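Vomine Opens Its Coffee Sorting Table to the Neighborhood This July
Drop in, pull up a chair and help put together welcome trays for people settling into a new home 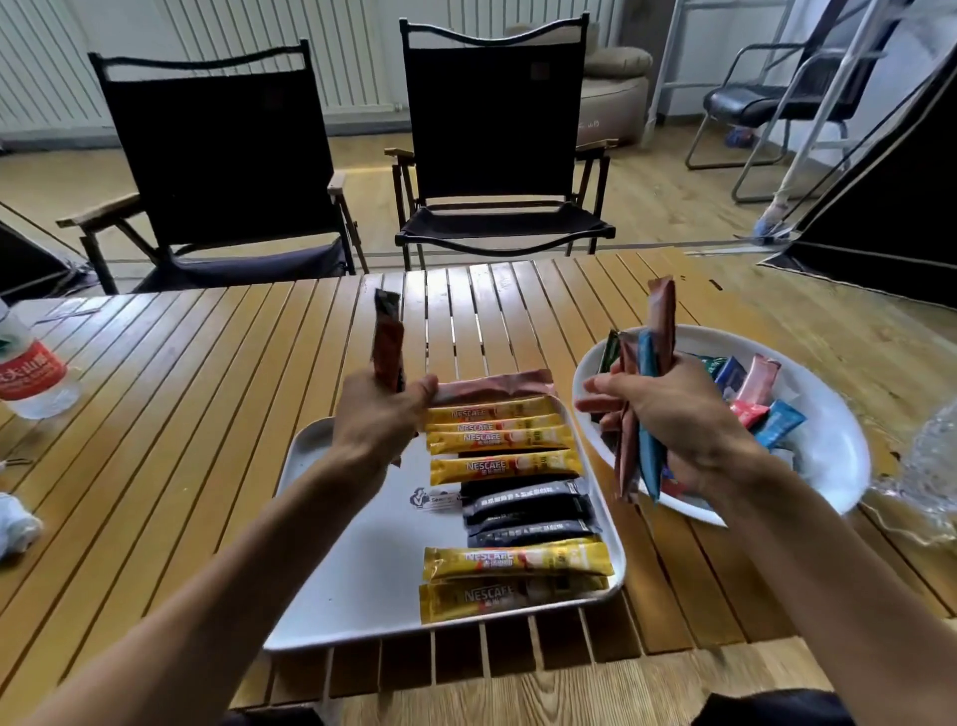
A small pleasure, sorted by hand

Vomine, the neighborhood welcome group, is delighted to announce that its coffee table project will be open to everyone through the month of July. If you have ever come home from a trip or a conference with a pocketful of single-serve coffee sticks and then let them drift to the back of a drawer, we would love to have them (and we would love to have you, too!).

The work is gentle and rather sociable. Mixed sticks go into a big bowl, and from there they are picked out by kind and laid on a tray, the yellow NESCAFÉ ones together, the black ones together, and so on until the bowl is empty and somebody puts the kettle on. Each finished set holds 21 sticks and goes out with a handwritten card.

"People come in saying they can stay for ten minutes, and then they are still here at lunch, chatting away with a handful of coffee," said Gunvor Bakke, who started the project at her own garden table. "I think it does us all good to have something to do with our hands while we talk."

Last year the group gave away 584 sets, and this summer it hopes to reach 942. The Urnia reading room has kindly lent its back porch for the sessions, and Lamrani, the bakery next door, will be sending over cinnamon rolls for the morning crowd - do come early if you have your heart set on one.

How to join in

Sessions begin at 10 a.m. and last 90 minutes, and there is no need to sign up. Unopened sticks of any brand or flavor are welcome, as long as they are still in date. Please leave out anything torn or leaking. Children are very welcome with a grown-up.

Signe Söderlund looks after deliveries and would be glad to hear from anyone with a car and a free afternoon. She can be reached through the front desk at the Urnia reading room, where there is also a drop-off basket for coffee.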